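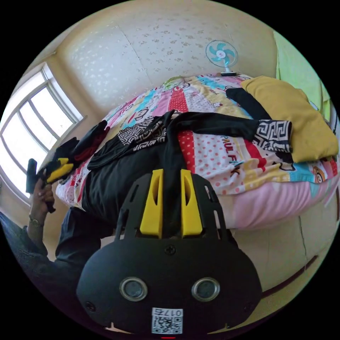 Project report: How people sleep in shared student houses
Hordale College, Health and Society, second year group project

Why we picked it

Everyone moans about being tired. Tutors say go to bed earlier, which is fine if you live alone on a quiet road. Most of us dont. We wanted to know what keeps people awake in shared houses and whether it's noise, light, phones, heating or just each other. Original title was "Sleep and grades" but we couldn't get at grades (privacy, fair enough) so that half got dropped in week three.

What we did

Paper questionnaire, two sides of A4. Printed 200, handed out in the canteen, the library and the laundry room on Harkholm Road. Got 156 back that were usable. A few more came back blank on side two, left those out.

Also a sleep diary. People filled in bedtime, wake time, times woken in the night and what woke them. 703 nights in total once we'd added everyone's up. Not everybody kept it going. Some sheets stop after a weekend, some have every night in the same pen and the same handwriting slant, so probably done in one go on the Friday before collection. We kept them in. Should maybe have been stricter.

We compared two areas. Harkholm is mostly old terraces, thin walls, front bedrooms right on the bus route. Caron is the newer blocks behind the sports field, better windows but warm, and the corridor lights stay on all night.
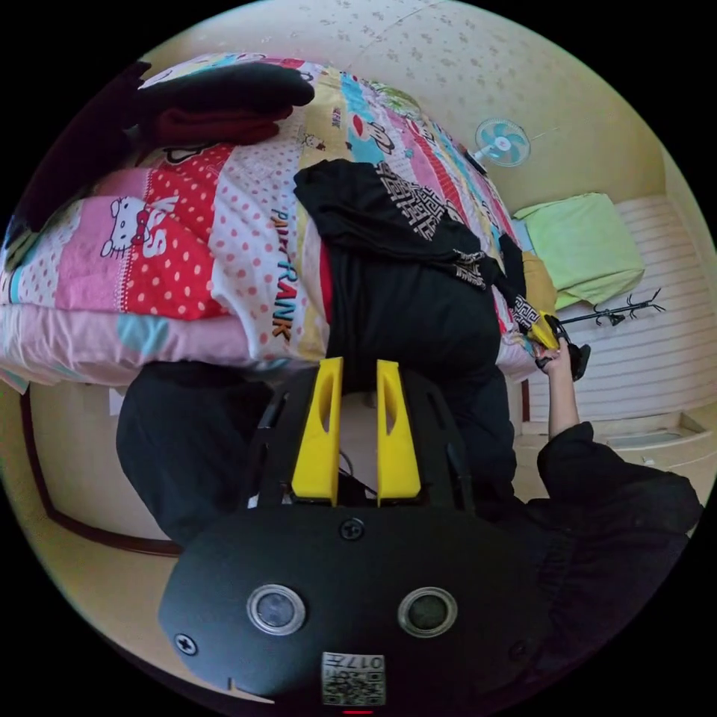
Fig. 1. The bed.

What came out

Noise inside the house was the top reason for waking up, well ahead of noise outside. Suprised us. We'd all guessed traffic. Doors mainly, then kitchen, then people on the stairs. Harkholm people did mention buses but mostly said they'd got used to them by half term.

Caron was different. Heat came first, light under the door second. Several people wrote the same thing in the comments box, more or less: towel along the bottom of the door. One had taped a bin bag over the window as well.

Phones were harder. Nearly everyone ticked "I use my phone in bed" and nearly everyone ticked "it does not affect my sleep". Diaries don't really back that up, later bedtimes on nights with phone use written in, but we never asked what time they put it down so can't say much. Bad question on our part.

Bedding. Added this late. People with a heavier cover liked it in January and hated it by spring, and in Caron they hated it all year. Hardly anyone had a second lighter one. Storage came up here, there is nowhere to put a spare duvet in those rooms.

Bedtimes were all over the place. Weekday bedtimes in the same house could be four hours apart, and the houses with the biggest spread also had the most door complaints. That's the bit we think is worth following up.

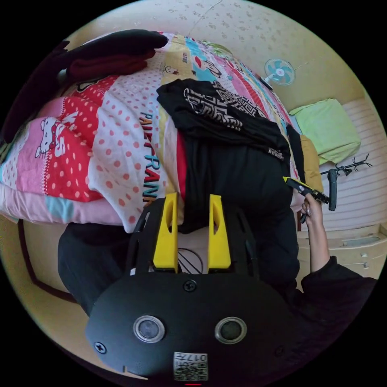
Health and Society, Group 2, Hordale College

Problems with the project

Sample is mostly first and second years. Hardly any people with night jobs, and they'd be the ones with most to say. Laundry room handouts skewed it to Harkholm as Caron has its own machines. We noticed that too late to fix.

Self reported everything. We looked at using the free Zarero sleep app to get actual timings but only a handful signed up, and half of those turned it off because it drained the battery. Results not used.

Diary columns too narrow. People wrote sideways up the margin.

Suggestions for the college

Soft closers on kitchen and front doors. Cheap. Corridor lights on a sensor in Caron after midnight. A line in the house welcome pack about agreeing quiet hours, with a blank for the house to fill in themselves, as a fixed time from the office gets ignored.

If someone does this again

Start the diaries before the questionnaires. Ask when the phone goes down. Ask about naps, we forgot naps completly and loads of people wrote them in anyway. Get the two areas even from the start.

Appendix A is the questionnaire, Appendix B the diary sheet. Raw tallies are in the blue folder in the department office.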